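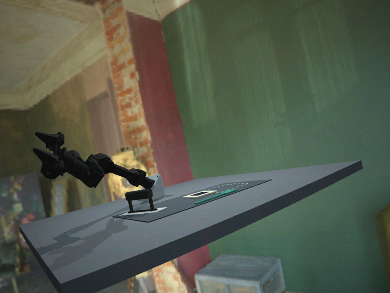
One reader wrote in to say that her workbench top had gone sticky a month after she oiled it, and that she was ready to sand the whole thing off and start over. Before doing that, try wiping it down with mineral spirits and a coarse rag. Sticky oil is oil that was left too thick on the surface. The spirits will soften it if it hasn't hardened all the way, and most of it will come off on the rag. If it has hardened, a gray nylon pad dipped in fresh oil will usually cut through it. Wipe everything off afterward, then wipe again an hour later.

Her letter is one of several on the same subject, so this page is all about bench and table tops in the shop: keeping them flat, clean and fit to work on.

Oiling a top

Use less oil than you think you need. Flood it on if the can says to, but everything that hasn't soaked in after 20 minutes has to come off. Old T-shirts work better than paper towels, which leave lint in the grain. Two thin coats a day apart are plenty for a bench. A kitchen table can take a third.

Oily rags can catch fire on their own when they are wadded up. Lay them out flat outdoors, one layer thick, until they are stiff, or put them in a metal can of water with a lid. Do this the same day.

Don't use cooking oil on a bench. It never dries and it goes rancid.

Checking for flat

Set a long straightedge on the top along both edges, across the middle, and corner to corner. Shine a flashlight from behind. A sliver of light in one place is nothing to worry about unless you do fine glue-ups. If the straightedge rocks, you have a hump, and that needs to come down.

Check the legs before you plane anything. A top bolted tight to a base that sits on an uneven floor will twist with it. Loosen the bolts, shim the low leg, and check again the next day. I was all set to plane my own bench when I found that the back left leg was sitting in a dip by the floor drain. A piece of cedar shingle fixed it.

Glue spots

Dried yellow glue comes off with a sharp scraper held nearly upright. Push it, don't dig. If the spot is thick, lay a damp cloth over it for a while first. On a laminate top use a plastic scraper and warm water.

Epoxy is harder. Warm it with a heat gun on low and lift it with a putty knife while it's soft. Keep the gun moving and stay away from the edge banding, or the banding will lift too.

For glue-ups, cover the top. Freezer paper, shiny side up, is cheap and lies flat. Wax paper works but tears when you drag a clamp across it.

Marks and stains

Black rings under a steel can are from rust and the tannin in the wood. Oxalic acid takes them out. Mix it the way the label says, wear gloves and goggles, brush it on and let it dry, then rinse well. Don't sand it dry, as the dust is bad for your lungs.

Pencil lines come off with denatured alcohol. Marker usually does too, on a painted or laminate top, but try a corner first. Some paints will soften.

Dents in bare wood can be steamed out. Put a wet cloth over the dent and touch it with a hot iron for a few seconds. Repeat until it stops rising. A cut won't come up this way, only a dent.

Painted tops

Two readers asked whether it's a bad idea to paint a bench. It's fine for potting, sharpening or working on small engines. Use porch and floor enamel and give it a full week before you set anything heavy on it. A lighter color makes dropped screws easier to find.

Round over the edges a little before painting. Paint chips first at sharp corners. Prime bare plywood edges with two coats, with a light sanding in between.

Mats and covers

A rubber mat is good for small parts and easy on dropped tools. Lift it once in a while and wipe underneath, since dust and water both get trapped there. Some rubber will stain a light finish, so put a sheet of hardboard between the two if you care about the looks.

Hardboard makes a good throwaway top by itself. Cut it to size, hold it down with a few short screws set below the surface, and flip it when the first side is ruined. Wax both sides before you put it on.

Waxing

Plain paste wax, put on thin and buffed when it hazes. Glue drips pop off a waxed top. Don't use car wax with silicone in it anywhere near wood you plan to finish, as it causes craters in the finish that are very hard to get rid of.

I wax mine in May and again when the heat goes on. A top that gets daily use may want it more often.

Next page: vises that slip, and what to line the jaws with.

Page updated 5/31/26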